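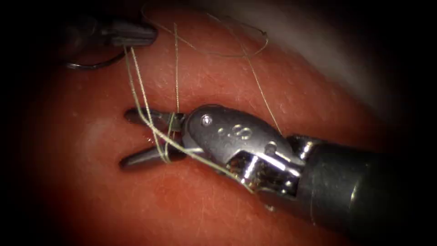 I'd been trying to get into the Vonberg open day for ages, so when a spot came up in December I said yes before I even checked the parking (terrible, by the way, bring quarters). Vonberg runs the surgical training lab up on the third floor, and one afternoon a year they let regular people come in and gawk.

We were a group of 15, and our guide was Maarja Hunt, who talks fast and walks faster. First stop was a hallway of old instruments behind glass, which I would've happily skipped. Then she took us into the robot room and I perked right up!

Zawadi Temba was at the console, with her shoes off and her forehead pressed into the viewer, suturing. She drives two arms with her hands and works a row of pedals with her feet, and a big monitor on the wall lets everybody else follow along. On that screen the thread looks like rope. She told us the part people struggle with is winding the suture around one instrument while the other holds the end, and that you have no sense of touch to help you, so you learn to read how tight things are just by looking.
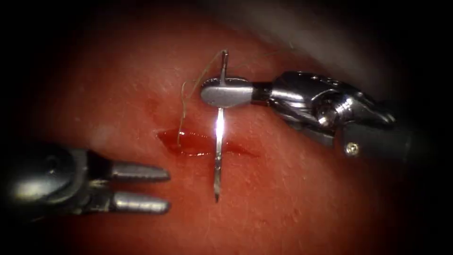 Getting the needle angle right is the other big one. She likes it to go in as close to straight up and down as she can manage, then she rolls her wrist and lets the curve do the work. I asked how long it takes to get decent and she said she'd put in roughly 30 hours before she stopped dropping needles. That made me feel better about what came next, because they let us try! Not on her setup, on a practice console called the Cuervo, with rubber rings and pegs. I got 3 rings on before my time ran out, and my neighbor got all of them, so we're not discussing that.

Coffee afterward was in the lobby, and the cookies were gone by the time I got down there. If you go, sign up for the early slot and wear shoes that slip off easily. Maarja said next year's list opens in the fall.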